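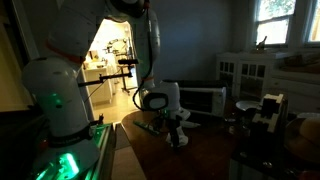
The big arm over the wooden table, kitchen through the doorway behind.

Workshop & Kitchen Tips: when the arm stops and won't let go

Posted January 16, 2019 by Oanh Doãn

Quick one, got bread to deal with. Several of you asked what to do when an arm faults halfway through a job at home. We had a bad one in September and I've been meaning to write it up ever since. Tips first, story after, skip what you don't need.

Stop first, think second
Red button. Every time. Not the pause on the tablet, the tablet can lose its connection and then you're stabbing at a grey screen. Ours did exactly that.
Keep the button where you can reach it without leaning over the table. If you have to lean over the table it's in the wrong place.
Tell guests where it is. Tell children not to touch the rest of it.

Don't grab it
The instinct is to catch whatever it's holding. Don't. Fingers between gripper and tabletop is how Reinhold got his bruise, and he's been fixing machines all his life.
A stopped arm can still sag a bit when the brakes come on. Stand to the side, not under the elbow.
Hair tied back, no scarves, no apron strings dangling. Sleeves up.

Getting something out of the fingers
Support the thing from underneath with a folded tea towel, then use the manual release. On our Zurnetix gripper it's a little lever at the back, stiff as anything. Yours may be diffrent, read the book BEFORE you need it.
Never prise with a knife. I chipped a fingertip pad that way and the new pair took ages to come from Drovport.
Glass or crockery: second person holds it, first person does the lever. On your own? Leave it stopped and wait for someone.

What went wrong with ours
Job was simple. Pick up a plate, put it down 2 hand-widths over. Had done it hundreds of times. This time it went down too far, pushed the plate into the table, and kept on pushing. Crack right across. Then fault 271, then nothing at all, arm locked with half a plate in its fingers and me with floury hands.
Reinhold Reuter came over that evening. He reckoned the program still had the old table height in it. We'd swapped tables the week before, the new one stands 7 mm taller, and I never thought to tell the arm. My fault really.
The force limit should have caught it. Somebody (me) had turned that up to stop it tripping on heavy pans.

So, after moving ANY furniture
Re-teach the table height. Takes a few minutes.
First run slow, with nothing in the fingers. Second run with a sponge. Then a plastic plate. Then the good ones, if you must.
Put the force limit back where it was. Write the proper number on tape and stick it inside a cupboard door.
Look at the cables as it moves. A loop needs slack, but it mustn't sweep across the worktop and take the jam with it.
Check bolts on the rail with a proper key, hand tight is not tight.

Lights
Learn your own colours. Different makers, different meanings, and the Bramitz one my sister has uses the same colour for "ready" that ours uses for something else. Don't trust a light to tell you it's safe, green or otherwise. Power off at the wall if your hands are going anywhere near.
And put the room light on. We used to run it in the gloom in the afternoons to save a bit of electric. Daft. You can't see a small thing left lying on a dark table and neither can most cameras.

Clear the table properly
Staplers, pens, tins, all the little stuff. It gets nudged, it rolls, it ends up under a gripper.
Bread well off to one side and covered if the arm's just been greased. Learned that one the hard way too, whole loaf in the bin.
Hot things, toaster ovens especially: outside the reach, with the flex tucked behind. Measure the reach with the arm stretched right out, not folded up.

Bill, for anyone wondering
Gripper pads, a service visit from Figueroa and a new force sensor came to 986 all in. Plate was a wedding present, no price on that. Reinhold wouldn't take anything except cake.

If you've had fault 271 and it WASN'T the table height, leave a comment please, what did you do? Ours hasn't come back but I'd like to know. Next time it's getting burnt sugar off a pan, no robots invovled.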